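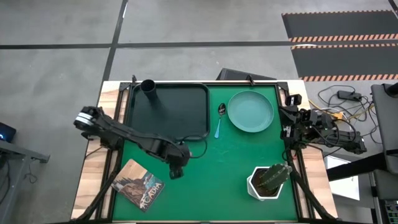
Matoušek 2 is a motion planner for two-arm benches, sold by Clalholm as a yearly licence, and I have been running it on our table setup since June. The job I judge it on is tidying and rearranging small household things between two arms that share one mat. A typical layout has the tray at one end with a cup standing in its corner, a spoon lying beside it, a teal plate, a coaster and a potted cactus. The cactus is the one that matters for a planner, as it leans toward one side and a simple cylinder around the pot misses it.

Installation took an afternoon. You give it the robot description files, the table dimensions and the rail heights, and it builds the collision model. The rails went in as plain boxes and I haven't had to touch them again. Calibration between the two bases is a separate tool with its own manual, and the manual is poor. Zdeňka Štěpánek in our group rewrote the steps on one page and we use hers.

Planning for a single arm is quick and I have no complaints. With both arms moving, you choose between two modes. Locked mode parks one arm folded by the rail while the other works. It's slow but I have not had a collision in it. Shared mode plans both together and will try up to 1000 samples before giving up. On an open mat that is plenty. With a tall object between the arms it fails more often than I would like, and the error only says "no path". Brarkodmont, which we used before, at least coloured the link that was in the way.

Cables are not modelled at all. If you have a loose one on the mat you need to draw a keep-out box by hand, and the box does not move when the cable does.

Perception is an add-on called Codholm. It handles the plate and tray well. Thin items are weaker, and the spoon's handle angle can be out by 15 degrees, enough for the gripper to close beside it. Alžběta Sokol got better results by cropping the depth data to the mat first, and I'd recommend doing the same.

Logging is good. Every plan is saved with its seed, so a bad one can be replayed. Support answered my two tickets within 5 days each, one with a fix and one with a link to the forum.

I'd buy the planner again for locked mode and the logs. I would hold off on Codholm until the next release.

Planner: 4 out of 5
Codholm add-on: 2 out of 5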